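Ticket 994 - Uploads stall at 16 MB on shared drive
Product: Londomer Sync, desktop client
Site: Woltum office
Priority: 4
Status: Closed

Reported problem
Files larger than 16 MB stop partway through upload to the Vidia share. The progress bar stays where it is and the client shows "Waiting for server" until it is restarted. Smaller files go through. Affects all desktops on the second floor. Laptops on wireless are fine.

Checks
Client log shows the same line on each failed attempt: chunk rejected, length mismatch. Retries use the same chunk and fail the same way. Disk space on the share is fine. Quota is fine. Signing out and back in makes no difference.

Tested with a text archive, a spreadsheet export and a folder of JPEGs. File type does not matter.

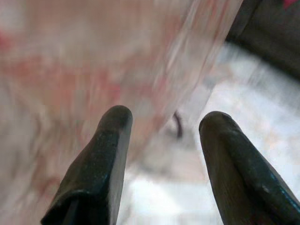
Attachment 1: motion blur, two dark gripper fingers in focus.

Moved one desktop to the wireless network and repeated the large upload. It completed. Moved it back to the wired port and it stalled again. This points to the wired path, so the client was left alone from here on.

Cause
The Aerts proxy on the wired segment was replaced in October. The new unit came up with its default request body limit of 16 MB. The old unit had been set to 400 MB by hand, and that setting was not in the saved config.

Fix
Raised the body limit on the proxy to 400 MB and reloaded the service. Cleared the pending queue on each affected desktop - stalled chunks are not resent otherwise. Large uploads now complete on wired and wireless.

Follow-up
Limit added to the saved proxy config. Client timeout message passed to the vendor as a separate request.

Closed 1 November 2024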